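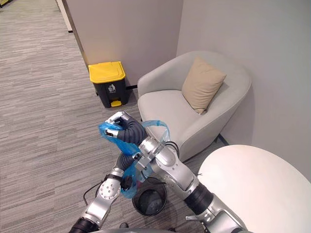
Commercial Cleaning Basics – Unit 4: Bins, Bags and the Lounge Corner
Handout to go with the Sunday session
Ebenezer Yakubu, Stustbridge Adult Learning

Okay, so this is the unit everybody thinks they can skip. You've all taken out the trash at home, I know, I know. But when I went back through the feedback from the Skilmont building, bins came up more than floors, windows and bathrooms put together, and most of it was small stuff. A bag that slid down inside. A drip on the carpet. A lid that hadn't been wiped since it was new. So please read this through before you come in, and bring it with you (I'm not printing a second batch!).

We're working with a lounge corner this time, the kind you'll find on almost every office floor. A soft chair or two, a little round table, carpet, and a couple of bins. It's a small area and it shows everything.

What's in the corner, bin-wise

Usually you'll have two kinds. There's the little open wastebasket, round and black, that moves wherever people kick it. And there's the pedal bin with a lid, which stands against the wall. Some of ours have a yellow lid and a yellow pedal, and a little white label on the front with a figure dropping litter in. Students ask me every term whether the yellow means something. It depends on the site! At one place it's general waste, at the next it's something else, so look at the site sheet before you tip one bag into another. If the sheet doesn't say, ask the supervisor and write the answer on the sheet so the next person has it.

The small wastebasket

Do this one first. I like to get it out of the way while I've still got a clean bag in my pocket.

Look before you reach. I mean really look, from above, with the room lights on. We had a student at the Testa site who got a nasty scratch off a broken pen, and she'd been doing the job for years. Never push trash down with your hand to make room.

Gather the top of the old bag from two sides, bring the sides together, and lift straight up. If you pull from one side the bag tips, and whatever is in the bottom goes over the rim. With the thin blue bags you can often see what's in there before you lift, so if there's something heavy or pointy lying against the side, put a second bag around it.

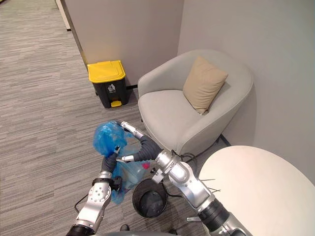

Go slowly on the lift, especially with a light basket. They love to come up with the bag! If yours does, put it back down and ease the bag off the rim a little at a time. I put the side of my foot against the base, and that's fine as long as you're not leaning on it.

Then the new bag. Shake it open away from your face, drop it in, and fold the top over the rim the whole way around. Run a finger around under the fold to let the trapped air out. If your bag has handles, tuck them down on the outside, or knot the slack on one side if the bag is too big for the basket. Too-big bags are a fact of life. The supply closet at Skilmont stocks one size and that's what you get.

Bag count, for those of you doing the stock exercise: the practice building goes through 278 bags a month, and 85 of those are for the small baskets. Work out your reorder from that. Show me your working, please – last term I got a page with one number on it and no name.

The chair and table

People forget that these belong to the bin job. Crumbs and wrappers miss the basket and end up down the side of the seat, so once the bags are done I go over the furniture before I touch the vacuum.

Take the pillow off, pat it (outside of the chair, please, not over it), and set it aside. Run your gloved hand along the crease where the back meets the seat. Clean gloves for this! Change them after the bins, every single time, even if the first pair looks fine. Pale fabric picks up everything. Then put the pillow back against the chair back. Some sites like it flat and square, some like it on the point. Match whatever the other chairs are doing.

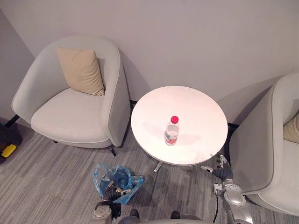 White round tabletops are the ones I'm fussy about. Wipe from the middle out to the edge, then once around the rim, then get down low and look across it toward the light. You'll see smudges you would have sworn weren't there. Use the Fleltness neutral spray on the cloth and keep it off the table, so it doesn't drift onto the chair.

And bottles. If there's a bottle with anything left in it, leave it where it is unless the site sheet says clear all. I once threw out a water bottle that belonged to a night manager and I heard about it for weeks. Lift it, wipe under it, put it back down.

The pedal bin

Same idea as the small one with a few extra moves.

1. Open the lid all the way so it rests back by itself. If it won't stay, report it.
2. Free the bag from the rim on all sides before you lift anything.
3. Bunch the top together, then draw it up slowly. Deep bins hold on to a bag, so give it a second to let the air in underneath. 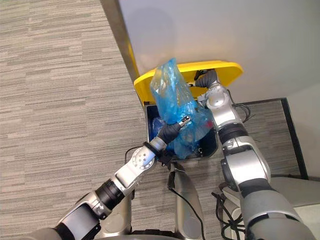
4. Tie it off, and carry it away from your legs.
5. Check the bottom of the bin for liquid. Wipe it out if you find any.
6. Wipe the lid on both sides, then the pedal.
7. Fit the new bag, close the lid, and try the pedal once with your foot.

For next time

Time yourself on one full corner, bins and furniture both. I'm looking for 22 minutes or less for two corners by the end of the course, so don't panic if you're slower than that now. Write your time at the top of your sheet, and bring your own gloves if you take a small.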